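Forum > Household > Laundry and cloths

Purple cloth shedding on everything

skudik_garba wrote:
Bought a pack of 7 cleaning cloths in February and the purple ones leave fluff on every surface. I've washed them twice at 40. Do I keep going or bin them?

Triin P wrote:
Wash them on their own, no softener. Softener clogs the fibres and then they just push the dirt about. Shake each one out by a corner before you hang it.

Here's mine on the green table, one corner up.
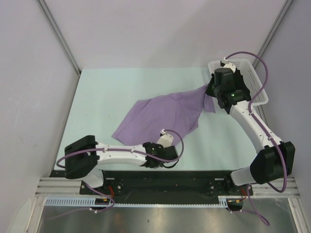 Purple cloth, pale green top. Still a few smudges near the middle.

lucie_c wrote:
I don't agree about softener. I've used a small amount for years and mine are fine. The fluff is more likely from towels in the same load.

Triin P wrote:
Are yours microfibre or cotton? Cotton doesn't mind it so much.

lucie_c wrote:
Cotton, mostly. Fair point.

skudik_garba wrote:
Label says microfibre. They did go in with two bath towels both times, so that could be it.

Tobiloba wrote:
Try 5 minutes with a lint roller first, then wash them alone at 60 if the label allows it. For smudges on a pale top I use a damp cloth with one drop of washing-up liquid and dry it straight after.

lucie_c wrote:
60 is too hot for microfibre. I'd stay at 40.

skudik_garba wrote:
Staying at 40, no towels. Will report back after the weekend.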